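Swapping Houses With Strangers: Your Questions

4 min read

My inbox fills up every time I mention our house swap, so I've put the answers in one place. We've done it twice now, both times through a small site called Drorel, and I'm already itching to book the next one!

Do you pay each other anything?

No, not a cent. You pay the site to be listed (ours was $138 for the year) and then you pay for your own travel. We did leave a grocery card on the counter for the family who came to us, but that was just me being me.

How long did it take to find a match?

I sent 19 messages before anyone said yes. Nineteen! Most people were very nice about it, they just didn't want to come to Plornport in March (and I get it — the wind off the harbor is no joke). Then Pascal Meinecke wrote to us from Galluvport and we had the whole thing settled in a weekend.
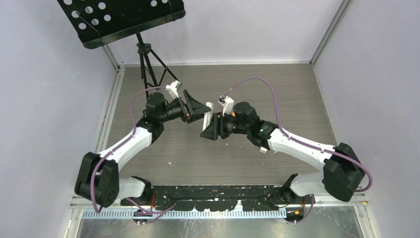
Do you lock anything away?

One closet. We put our papers, my grandmother's ring and the good camera in there and my husband put a cheap lock on it. Everything else stayed where it was, including the wine, with a note saying please drink the stuff on the left.

What if something gets broken?

Something will, and it'll be a mug. Talk about it before you leave home. Pascal and I agreed that anything small gets forgiven and anything big gets a phone call the same day. I broke a lamp of his on day two, called him in a panic, and he told me he'd always hated it.

Do I need to tell my insurance company?

Yes, please do. I called mine and they wanted the dates and the names of the adults staying, and then they emailed me a letter. Yours may want more, so call early. 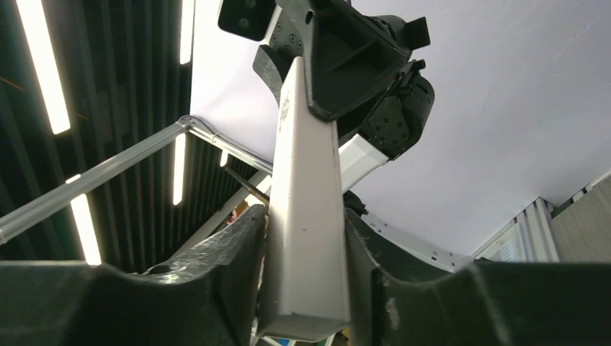

What about the car?

We swapped cars the second time, with Tarcísio Meireles and his wife, and it saved us a bundle. We put 1,230 miles on theirs and felt a bit guilty, so we had it washed and filled up before we flew home. Check that both policies cover other drivers — ours needed a form.

Did you clean before or after?

Both! I spent two days scrubbing before they came, and then stripped the beds and ran the dishwasher at their place on the last morning. Leave a free drawer for each person, too. I forgot the first time and they lived out of suitcases.

Would you do it with a dog?

We have. Our old beagle, Uddin, stayed home and the guests walked him. I left them two pages of notes, and they sent me a picture of him every night, usually asleep on somebody's feet.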